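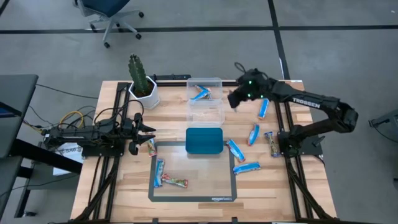 Local Purves : barres emballées sur la table, côté plan de travail.

Dernière mise à jour : juin
Rechercher sur le site OK

Gornden, bâtiment Skevier : contrôle des issues et des moyens d'extinction
Passage commencé à 7 h, relevé tenu par Rory Paterson

1. Porte coupe-feu du palier : NON CONFORME. Calée avec un extincteur. On saluera l'économie de moyens. Calage retiré, extincteur remis au mur.

2. Extincteurs : 6 attendus, 6 trouvés, celui du palier compris. Plombs intacts, étiquettes lisibles.

3. Éclairage de sécurité : CONFORME, sauf le bloc 16, qui clignote selon son humeur. À remplacer. Déjà noté la fois d'avant, et celle d'avant.

4. Issue vers la cour Clumton : OUVRE, à condition d'y mettre l'épaule. Gâche à reprendre. Passage libre de presque 1 000 mm, ce qui suffit.

5. Plan d'évacuation : affiché à l'envers au rez-de-chaussée. Quelqu'un l'avait plastifié avec soin. Redressé.

6. Denrées dans les locaux : toléré en emballage fermé. Rappel sans illusion : les miettes attirent les souris, et les souris mangent les gaines.

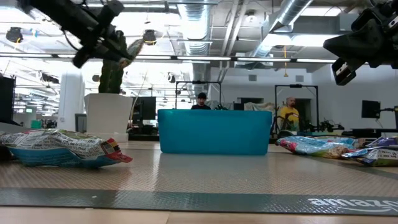

Même local : bac turquoise sur le tapis gris, sachet froissé à gauche.

7. Alarme sonore : audible partout sauf dans les archives. L'archiviste s'en dit satisfait. Sirène supplémentaire à chiffrer.

8. Point de rassemblement : panneau présent, derrière la haie. Tailler la haie ou déplacer le panneau, au choix de Gornden.

9. Registre de sécurité : retrouvé sous la machine à café. Signé, taché, à jour.

Levée des réserves : points 1, 3, 4, 7 et 8 à revoir au prochain passage. R. P.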